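FOR IMMEDIATE RELEASE

The Tanguy Way gets its first proper guidebook, and the coast end is open again in April

PADCOMBE, 23rd December - I've been trying to write this release for a week and I keep starting with the weather, so let me start with the book. It's called Walking the Tanguy Way, it's published by Nemine Press (which is me, plus Valentin Gilbert, who drew every one of the maps), and it goes on sale in April. It covers all 40 miles of the trail from the chapel at Padcombe over the hill to the harbor at Kandale, and it fits in a coat pocket. We measured a lot of coat pockets!

If you don't know the Tanguy Way, you're in good company. It's a very old path. The chapel at the Padcombe end is first mentioned in a land record from 1284, and people have been walking from there down to the sea to sell things, buy things and get married ever since. It has never had a guidebook. For years the only directions you could get were on a photocopied sheet at the Padcombe post office, and that sheet told you to turn left at a barn that fell down before I moved here.

I walked the whole thing for the first time with the photocopied sheet and got lost twice before lunch. The second time I ended up in a very nice farmyard with a very loud goose. I wrote a lot of angry notes on the back of the sheet, and those notes are more or less chapter one.

The guide splits the trail into 6 stages, each one a decent day out that finishes somewhere you can get a hot meal. The long one is stage four, over the top of the ridge, and I've been blunt about it in the text. There's no shade, there's no water and the last hour is all downhill on loose stone, so your knees will have opinions. Stage five is the one I'd send my mother on - riverbank nearly the whole way, a bakery in the middle, and benches. If you only have one free day, do that one.

Valentin's maps are the real reason to buy the book. He draws by hand, in ink, and he walks every stretch in both directions before he'll let go of a page. We had a long argument about whether to put in the gates. He wanted all of them, and I thought the maps would turn into nothing but gates. He won, and he was right, because on a foggy morning a gate is often the only thing you've got to go on.

"I wanted a map you could read with cold hands," Valentin said when I asked him for a quote for this release. He then asked me to take the quote out, and I'm leaving it in.

The other news is the path itself. The last stretch into Kandale has been closed since a slope above the beach slipped, and walkers have had to finish along the main road. The new line goes a little inland, through the old orchard, and comes out by the harbor wall. It opens the same month as the book. I've walked it with the crew who built it and the view from the top of the orchard steps is better than the old one (sorry to anyone who was attached to the old one).

We're marking both things with a group walk of stage six, starting from the inn at the foot of the ridge and finishing at the harbor with soup. There are 30 places and they're free, but please write to us to save one so we know how much soup to make. Dogs are welcome on leads. Strollers won't manage the steps, I'm afraid.

Bookstores can order from us directly starting now, and we're happy to do sale or return for small shops. Reviewers can have a digital copy today or a paper one as soon as they're back from the printer. Both of us are glad to talk on the phone, on the radio or halfway up a hill, and Valentin will scan any map you'd like to run with a story as long as you credit him and don't crop off the north arrow. He's serious about the north arrow.

For review copies, interviews, trade orders and places on the walk, write to the Nemine Press office in Padcombe and mark it Tanguy Way. We're slow over the holidays but we do read everything.
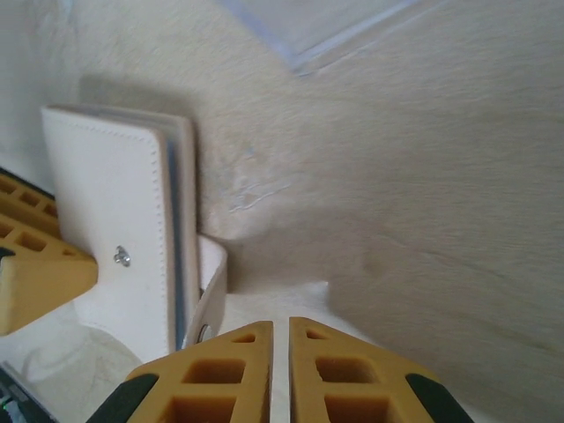
Séverine Bailly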